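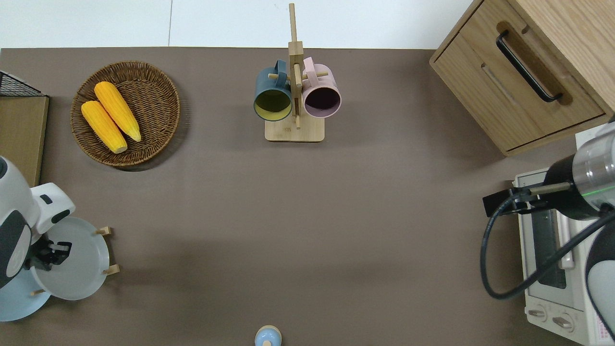 Corn, Mugs and Plates: Kitchen Table Gallery

This gallery covers the small kitchenware we keep on and around one table at the Lundach house. Most of it is ordinary. A few pieces came from the Irkotis shop on the corner, some from the Frandsen seconds sale, and the rest has been in the family long enough that the receipts are gone. The pages before this one cover the pantry shelves and the linen drawer. The next one covers the hallway.

Several readers wrote after the pantry page to ask for more about everyday items and less about paint. The captions below stick to what each thing is, how we use it and what we would buy again.

The round basket

Woven wicker, warm brown, flat in the base with a raised rim. Two cobs of yellow corn are in it at the moment. In summer it holds whatever came home from the market, and in November it mostly holds onions and a few squash.

We brush it out with a dry pastry brush every other week. If something sticky gets into the weave, a damp cloth with a little dish soap takes care of it, and then the basket goes upside down on the back step until evening. Do not soak wicker. Our first basket was left in the sink overnight and the bottom bowed out so far that it rocked.

Corn does not stay in it long. Husked corn dries out fast at room temperature, so it is there only on the day we plan to eat it. Cobs in the husk go in the refrigerator.

The mug tree

Light natural wood, with a square base and short pegs. It holds two mugs, one on either side of the post. The first is dark teal-gray outside and yellow-green inside. The second is dusty pink outside and very dark inside.

The tree came from Mukel, catalog number 542. It arrived in two parts and the post screws into the base. Ours loosened after a year and a half. A single turn of plumber's tape on the thread fixed it, and it has not moved since.

A tree like this works best if you load it evenly. Hang the first mug on one side and the next one opposite. Check the inside of the handle before you buy mugs for it, too. We had a set with narrow handles that would go on the pegs but would not come off without a struggle, and those went to the thrift store.

The cabinet

Light oak with rounded edges and a long black bar handle on the drawer. Long handles are easy to grab with a wet or floury hand. They also catch on apron strings, which is the one complaint we have.

The finish is a hard wax oil. It gets a new coat once a year, on a Friday so it has the weekend to cure. One can has lasted three coats and there is still some left. Before the oil goes on, the front gets wiped down with a cloth and a light rub with a fine pad, always along the grain.

The drawer holds dish towels, a box of matches, rubber bands and the takeout menus. It has been organized many times.

The plates and the rack

The plates are plain and round, and we bought them one at a time. There is a pale blue one, a yellow one and a light gray one. They were $29 for the three at the seconds sale, and the flaws are small enough that guests do not notice. The gray has a pinhole in the glaze near the foot. The yellow is slightly out of round.

They stand on edge in a wooden dish rack with slatted sides. We keep them there between meals and store the serving pieces elsewhere.
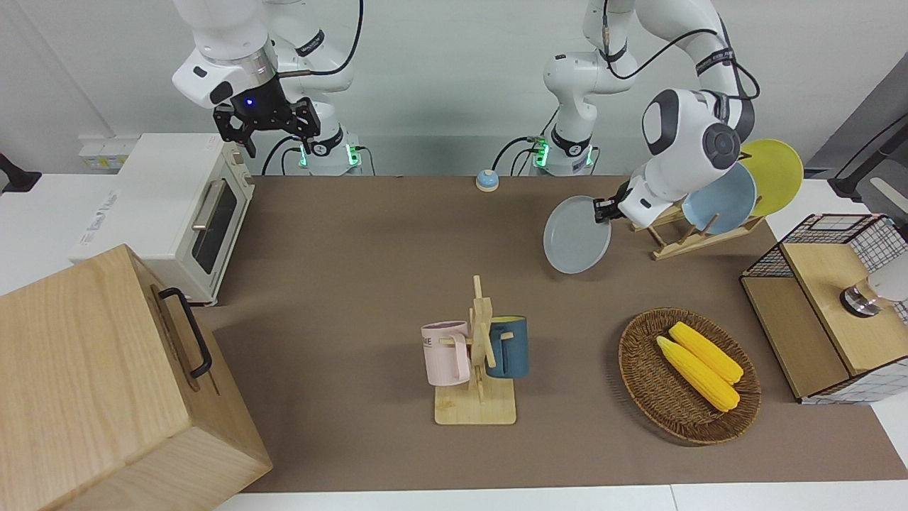

A wooden rack needs more attention than a wire one. Pull it away from the wall once a week and wipe behind it. Any dark spots on the slats should be sanded off early, while they are still on the surface. We use a food-safe mineral oil twice a year, wiped on in the evening and buffed off in the morning.

Spacing matters more than the number of slots. If plates lean on each other they stay damp where they touch, and they chip when you pull one out. With only a few plates, leave a gap. With a full set, put the heavy ones toward the middle so the rack does not tip.

The toaster oven

White, with a dark glass door, a silver handle and small knobs down the right side. It does toast, leftovers, half trays of cookies and most of the corn we eat from October on. Corn takes 20 minutes wrapped in foil with butter and salt, turned once.

The crumb tray gets emptied on the same day as the trash. The glass is cleaned with baking soda paste, left on for half an hour and wiped off with a damp sponge. We keep it clear of the wall when it is on, and nothing gets stored on top of it.

The brown mat

A large brown-taupe mat covers most of the tabletop. It softens the noise of dishes and hides coffee rings until somebody gets to them. We looked at a lighter color first and are glad we did not buy it. It gets a wipe after every meal and a proper wash at the end of the month.

The bell

The small round bell button, blue and white, stays at the back of the mat. In this house it means dinner is ready. It replaced shouting up the stairs.

Page notes

This page has been viewed 1,462 times. The pantry page is at 627. Comments are open until the end of the month, and questions about the rack or the mug tree will be answered together in the hallway post.

Next gallery: Hallway hooks and the shoe bench
Previous gallery: The linen drawer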